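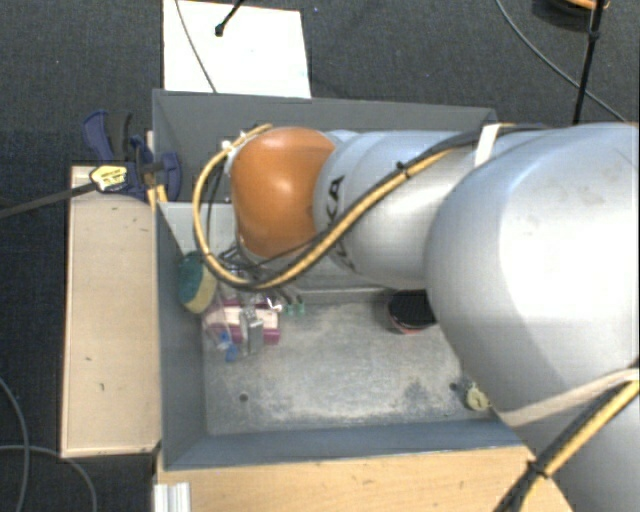 Help pages > Storage > Metal bins

Metal bins: common questions

Most of the questions we get at Kosolen about open metal bins are covered on this page. It applies to the Simeo bin (sloping sides) and the Jemal bin (straight sides). Plastic crates have their own page.

What is the difference between the Simeo and the Jemal?

The shape of the sides. A Simeo is wider at the top than at the bottom, so loose items slide towards the middle as the bin empties and you can get your hand in past the rim more easily. A Jemal has upright sides and holds more for the same floor space. If you are storing boxed goods, choose the Jemal. For loose parts, offcuts, cloths or mixed bits and pieces, most customers take the Simeo.

How big are they?

Both types are 1,000 mm long at the rim in the standard size. Widths and depths are on the product sheets. Please measure your doorway as well as the place where the bin will stand. A bin is delivered in one piece and cannot be taken apart to get it round a corner.

Is the size on the product sheet the inside or the outside?

Outside, at the rim. On a Simeo the base is smaller than the rim on all four sides, so a rigid item that fits across the top may not go down flat. If you have something particular in mind, send us its length and width and we will check it against the base size.

What weight can a bin take?

The standard Simeo is rated for 172 kg, spread over the base. This is the limit for a bin standing still on a level surface. Do not lift a loaded bin by the rim, and don't drag it when full.

Can I stand a bin on carpet?

Yes, on short, hard-wearing carpet such as carpet tiles. Use the raised stand or put a flat board underneath. Without one, the bottom edge will press a line into the pile, and on a thick carpet the bin may rock. Carpet also hides small things that fall over the side, so if you are sorting screws or clips it is worth laying a plain sheet around the base first.

Dark carpet doesn't show marks from the metal much. Pale carpet does, and we suggest felt pads under the stand.

How high should the bin be?

High enough that you can reach the bottom without bending right over. For a person working on their feet, a rim somewhere between hip and waist height suits most jobs. If several people of different heights use the same bin, set it for the shortest and give the others a smaller load to reach into. The Simeo stand has 6 height settings. Empty the bin before you change the setting.

Are the rims sharp?

They are folded over and should not cut you in normal use. They are still thin, though, and uncomfortable to lean on for long. Clip-on rim covers are sold by the metre. Check the rims now and again for dents, as a knocked rim can open up at the fold. If that happens, stop using that side until it has been repaired or covered.

How do I clean it?

Take everything out, brush or vacuum the loose dirt from the corners, then wipe the inside with warm water and a little washing-up liquid. Rinse with a clean damp cloth and dry it straight away. Water left in the corners is the usual cause of rust on these bins.

For oily marks, use a degreaser meant for painted metal and try it on the underside first. Please don't use wire wool, scouring powder or anything containing bleach.

The paint has scratched. Does it matter?

Light scratches are to be expected inside any metal bin and do no harm in a dry room. If you can see bare metal, clean the spot, let it dry and dab on touch-up paint. We sell small tins in the greys we use. The colour may not match exactly on an older bin.

My bin looks like two different greys. Is it faulty?

Probably not. Sloping sides catch the light at different angles, and one wall can look bluish while the one opposite looks nearly black. Move a lamp and see whether the colours change. If one panel stays a different shade in daylight, send us a photo with the order number.

Can I line the bin?

Yes. Rubber matting on the base cuts the noise a great deal and stops small parts from skidding about. Cut it slightly smaller than the base so it lies flat. Cardboard is fine for a short job but it soaks up oil and has to be replaced. We don't recommend glue, as it is hard to remove later.

Can I divide it up?

Dividers are available for the Jemal only. In a Simeo the sloping sides push ordinary dividers upwards. Use separate trays on the base instead, with the ones you need most often nearest to you.

Can I keep it outdoors?

No. The finish is for indoor use, and an open bin fills with rain. The Binemberg range is galvanised, has drain holes and comes with a lid.

Is it suitable for food?

No. None of the bins on this page should be used for unwrapped food or animal feed.

How long does delivery take?

Standard sizes normally leave us within a week. Orders placed in May can take longer, as we close part of the warehouse for stocktaking. Delivery is to the ground floor. Bringing a bin upstairs has to be arranged before dispatch and costs extra, usually around £75 depending on the building.

Can I return a bin?

Yes, if it is unused and still has its corner protectors on. Keep them until you are sure of the size. Bins cut or drilled to order can't be returned unless there is a fault.

Do you sell spare parts?

Stands, feet, rim covers, mats and touch-up paint are all available separately. Have the number from the label under the base ready when you order, as stands for older bins have a different hole spacing.

Tags: metal bins, storage, cleaning, carpets

3 comments | 14 shares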